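# Ornasero Takes the Derby, and What a Second Half It Was

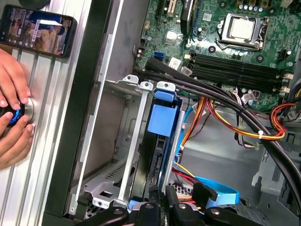
Loredana Benedetti wrote in before the mud had been hosed off the boot racks to say she had never shouted so much at a game of rugby, that she still thinks the second Brumer try came off a forward pass, and that she would happily sit through all of it again next weekend. Well, Loredana, so would we! The forward pass debate will keep going in the clubhouse for a good while yet, and we're not going to settle it in a newsletter, but let's at least get the rest of the afternoon written down while it's fresh.

Ornasero 35, Brumer 23. If you only saw the score you'd think it was comfortable. It wasn't. With twenty minutes left we were behind, down to fourteen players, and our scrum was going backward every time the referee said "set."

Brumer started faster, as they always do on their visits. Their fly half has a boot on him, and he put the ball behind our wingers three times in the opening spell. The third one bounced straight up into the arms of their fullback and he strolled in beside the posts. Converted, 7-0, and a lot of grumbling along the touchline.

We got one back through the forwards. Penalty to the corner, clean catch by Ubaldo Bellini at the middle of the lineout, and then that lovely slow shove that the whole pack has been working on since Christmas. Ubaldo came up with the ball and a mouthful of grass. Thomas Sartori added the extras from well out on the right, with the wind doing odd things up by the crossbar, and that was 7-7.

Then came the try Loredana is cross about. From our side of the field it did look as if it floated. From the far side, we're told, it was flat as a pancake. Either way it counted, and they converted it, and a penalty just before the break made it 17-7 to the visitors. Oranges were eaten in near silence.

The yellow card came early in the second half, for a high tackle, and there can be no complaints about that one. Brumer kicked the penalty and it was 20-7, and a few people on the bank started talking about the league table in the past tense.

What followed was the best spell of rugby this team has put together all season. Playing a man short we stopped kicking and just kept hold of it. Phase after phase, nothing clever, short passes and hard running, until their line got narrow and Thomas threw a long one out to the left wing. Try in the corner, and he landed the conversion off the touchline (off the touchline! in that wind!). 20-14.

Brumer answered with another penalty for 23-14, their last points of the day as things went, and by then we were back to fifteen. The next try was all about the bench. Both props were fresh, the scrum finally held steady on our own put-in, and the number eight picked up and went blind. Two defenders bounced off him and he had just enough left to reach over. Seven more points, 23-21, and now you could hear the bank from the parking lot.

We hit the front off a turnover. Their center went into contact a little upright, Ubaldo got his hands on the ball, and it was shipped wide in three passes before anybody in a Brumer shirt had turned around. Under the posts this time, so an easy kick for Thomas, and 28-23 to us. That's a lead of 5, and if you've followed this club for any length of time you'll know that a lead of 5 is a horrible thing to sit on.

They came at us, of course. There was one long siege on our own line that went on and on, pick and drive, pick and drive, and you have to admire how patient they were. You also have to admire the tackling. It ended with a knock-on and an enormous cheer, and from the scrum we cleared to about the 40. Brumer tried to run it back from deep, the pass went to ground, our outside center hacked it on and won the race to touch it down. Another good kick, 35-23, whistle.

Five tries to two, which looks one-sided on paper and felt like anything but. Thomas finished with a perfect five from five off the tee. The man himself thinks the first was the hardest and wouldn't hear a word about the others.

A word for the visitors, who stayed on late, sang better than we did and took the result very well. The return fixture is always a tough trip and we expect them to be ready for us.

## Elsewhere in the club

The women's side had the weekend off but trained anyway, with a big turnout and a lot of new faces. Natalina Messina ran the handling session and has promised (threatened?) more fitness next time. They travel to Fedel for their next game and there are still seats on the bus. Put your name on the sheet by the bar if you'd like one. Bring a coat, the stand at Fedel has no roof.

The under-14s drew a cracker against Buschmann, ten points each, with the last kick of the match coming back off the upright. Both teams seemed to enjoy it more than the parents did. Sveva De Luca played the whole game at scrum half and was picked as player of the match by the Buschmann coaches, a generous gesture and a well-earned one.

Minis training stays at the usual time on the lower field. Please use the side gate while the ground by the main entrance recovers. Mouthguards for everyone, even the very small ones.

## Dates

- Wed 14 March: senior training under lights, backs and forwards together, then pasta in the clubhouse
- Women away at Fedel, bus leaves from the clubhouse
- Last weekend of March: end-of-month social, all sections welcome, bring something for the dessert table

Lost property is overflowing again. There's a very nice gray scarf, one left boot, and a set of house keys on a green ribbon. Ask behind the bar.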